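What we're buying for the folding bench (and what can wait) 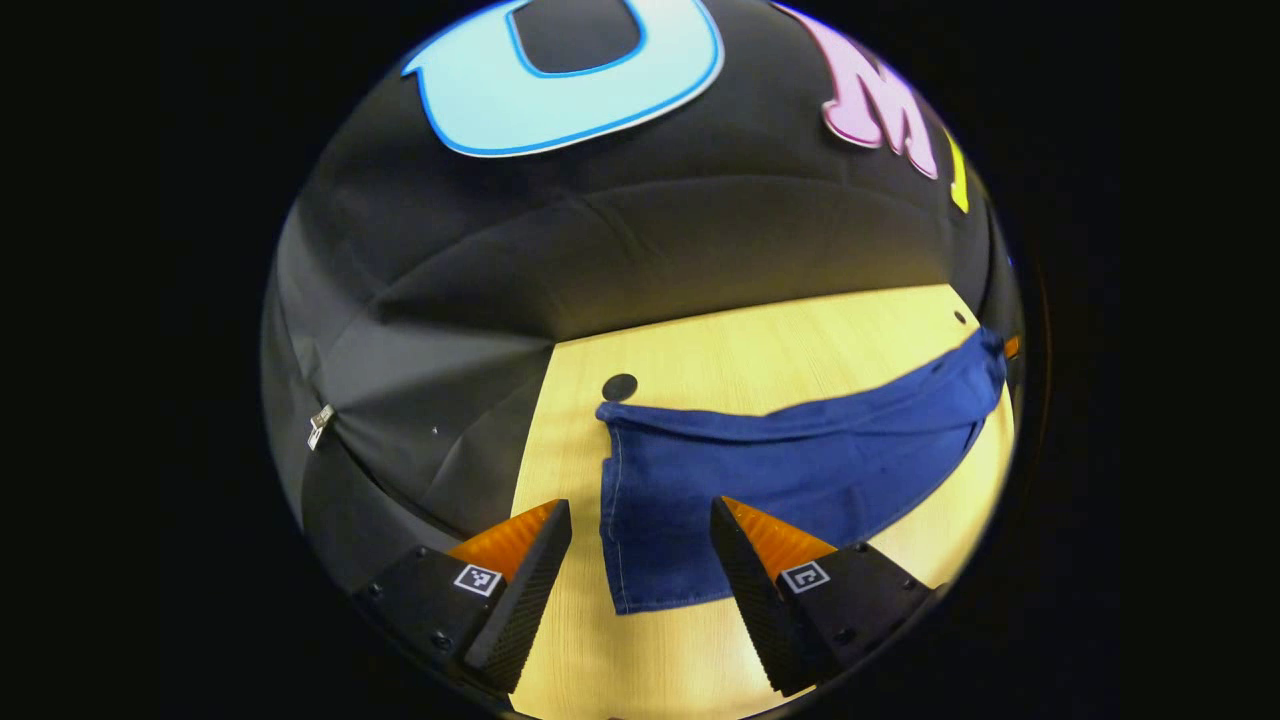
I finally have a number, and the number is 3280 dollars! That is what we get to spend on the folding bench between now and February, and I've been rearranging it in a spreadsheet every night like a kid with a toy catalog. The first thing I want to spend on is fingers. Jeans are hard on them: you want the tips to get hold of one layer of heavy cloth or the whole folded stack, depending on the step, and the ridged black pads we use have to cope with both. Look at the left end of those pants, where one layer sits a little offset from the other. A small step like that is what I think about when I price pads. A set from Stirkley is 130 dollars, and I'm putting down two sets, one to use and one in the drawer.

The next line is the table, and I went back and forth on this one more than I'd like to admit. Edmund Wieczorek wants a deeper top so a pair of pants can lie out full length with room to spare. He's right that we run out of table fast. But a new top from the place in Durnville is 325 dollars before delivery, and the pale wood one is flat, solid and paid for. For now it stays. If we move on to bedsheets I'll lose that argument, happily.

Then clothes! I love this part of the budget. We have been folding whatever people had at home, so we have plenty of denim and hardly any knits, and a plan that works on stiff pants may fall apart on a stretchy T-shirt. Inmaculada Bravo suggested buying by the bag at the thrift store and sorting by fabric when we get back, and I've set aside money for exactly that, plus a shelf to keep it all on.

The big piece is the arm lease from Wiriya, and it eats most of what's left. I asked whether we could start it a month later and keep going by hand until then, and they said yes, so that helps a lot with the timing.

Still open: spare screws and printed markers (cheap, but I always forget them), and whether to try the softer pads from Drurnanine. I've only held a sample, and it felt great, grippy without being sticky. If anyone has used them on heavy cotton, please leave a comment before I place the order.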